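October 16, 2025

Up before seven again. Coffee, then straight to the list I wrote last night. It had 14 things on it and I got through most of them, so I'm calling that a decent day.

Beverley Halliday phoned at breakfast about the shelving. She wants to know if I'm keeping the two Lockyer units or if she can have them for her garage. I said she could have one. The other one I need for paint and the jars of screws. She'll come by with her car when her back is better.

Spent the rest of the morning on the cans and bottles. I have been letting them pile up since April, which is too long. Rinsed what needed rinsing and filled two bags for the depot. It came to 113 in total – I counted because the depot pays by the piece and last time I think they shorted me. The crushed ones they sometimes refuse, so I put those in the regular recycling.

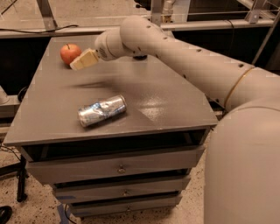

The gray cabinet is staying where it is. I thought about moving it under the window but it's heavier than it looks, and the top is a good height for sorting things. What I need is a rule that nothing sits on it overnight. Cans go in the bin, fruit goes in the bowl in the kitchen. I have made this rule before.

Apples are good this year. Bohdan Onyshchenko gave me a bag from his sister's tree, up to 20 pounds of them by the feel of it. I ate one standing up at lunch and should do something with the rest before they go soft. Sauce, probably. I don't have enough sugar for jelly and I don't like jelly that much.

Afternoon was slower. Swept, took the bags out to the car, found the good scissors behind the radiator. Wiped the shelves down and left them to dry with the door open, which made the whole place cold – had to put a sweater on.

Still to do: depot before noon tomorrow, sugar, a new bulb for the hall, call Beverley back with the measurements for the shelf. Soup for supper. In bed by ten.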